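Search this book
Go

Chapter 8
When the Work Changes Hands

Automation rarely arrives at a workplace all at once. In most cases it enters through a single task, and the people who used to perform that task are asked to do something related to it. This chapter examines one such change at Tokton, a household services firm whose staff once cleaned and tidied kitchens for clients. Part of that staff now works with hand-held grippers, recording ordinary household movements from which robots are later trained.
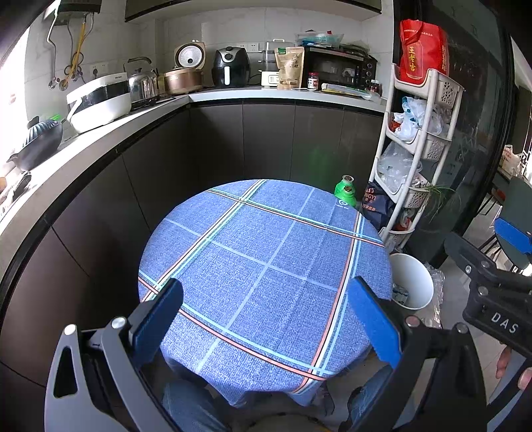

8.1 THE TASK AND THE WORKER

The gripper takes the place of the worker's own fingers. A person who has cleared tables for years must learn to do so with two padded jaws, in a kitchen with a full counter and a cloth on the table. Lamduan Saengthong, a shift lead at Tokton, describes the first week as the hardest. "My hands knew the job," she told the authors, "and I had to slow them down."

Tokton moved five employees into the new role and kept their hourly pay unchanged. Training lasted four days. Job titles were revised in June, after employees asked how the work would appear on their records – a small matter to the firm and a large one to them.

The physical demands also changed. Employees reported less bending and scrubbing, but more strain in the wrist and forearm. Supervisors responded with shorter sessions and a change of task between them. 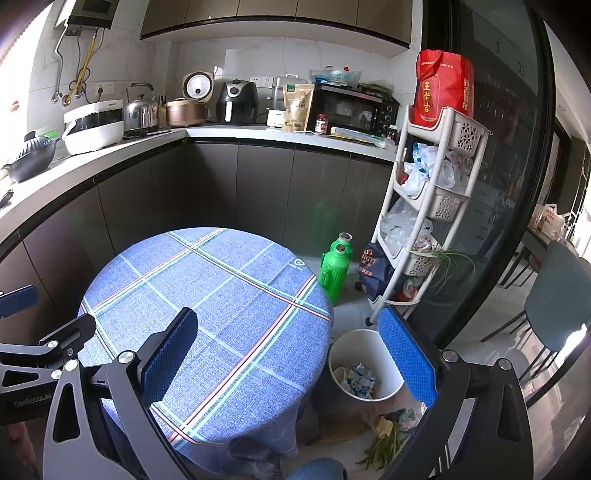
8.2 WHO DECIDES THE PACE

Under the earlier arrangement, a kitchen was finished when the client was satisfied. Recorded work is measured differently. At Brokau, a second firm discussed in this chapter, each employee was given a target for completed recordings, and experienced staff objected that careful work counted for no more than hurried work. The target was withdrawn and later replaced by a range agreed with the employees.

Last updated 2022-05-06
Jaidee Educational Press | Contact | Copyright notice | Back to top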